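Why I stopped buying season passes

I have played Darken from the first week, and I still think it is one of the best small strategy games I own. So please read this as the complaint of a friend. In May the studio announced a third season pass, and for the first time I closed the store page without paying.

The price is not my main problem. A pass costs less than a dinner in my city, and I have spent more than 200 hours in the world of Weluvmont, so nobody robbed me. My problem is what the pass does to the way I play. When I had the first one, I started each evening with the list of tasks. Win two battles with archers. Build a mill before winter. I don't like archers! But I played them for a whole month, because the bar had to move, and at the end I got a blue flag and a hat for my general.

My friend Ximena Nava sees it differently. She says the tasks pushed her to try parts of the game which she always ignored, and she learned the river maps only thanks to them. I believe her. But I think a good game can invite you to the river without putting a timer on the invitation.

The old expansions did this very well. Xolalpa came as one package, with 70 missions, a new people, and the drum signals, which changed how you give orders in fog. You bought it once and it waited for you. I finished it in two years, with long breaks, and nothing was taken away from me in the meantime.

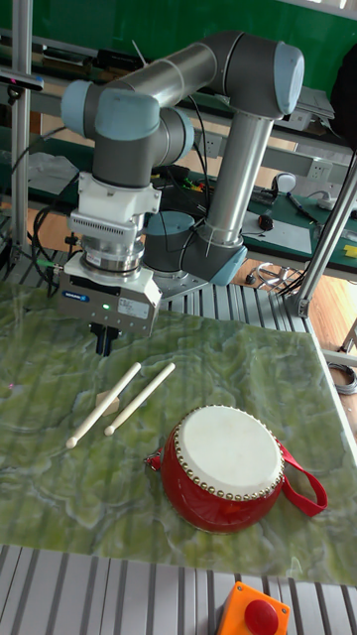

A red drum and two wooden sticks on a green mat, under a robot arm.

Compare this with the second pass. The best mission in it, the siege at Tokwood, was open for one season only. I had a lot of work at that time and I missed it. Now I can watch other people play it in videos, but I cannot play it myself, although I paid for the game, for Xolalpa and for the pass before. Thibault Jacquet, who plays in the same clan, reached level 70 and told me that after this he did not open the game for half a year. He was tired of it - and he was our most loyal player.

I understand that a studio needs money every month. Servers cost, people must eat. Then sell me a bigger expansion each year, and ask a higher price if it is necessary. Or keep the pass, but let it stay open after the season, so that a slow player can finish it slowly. Some other games already work like this.

Until then I will play the old campaign again, with no archers.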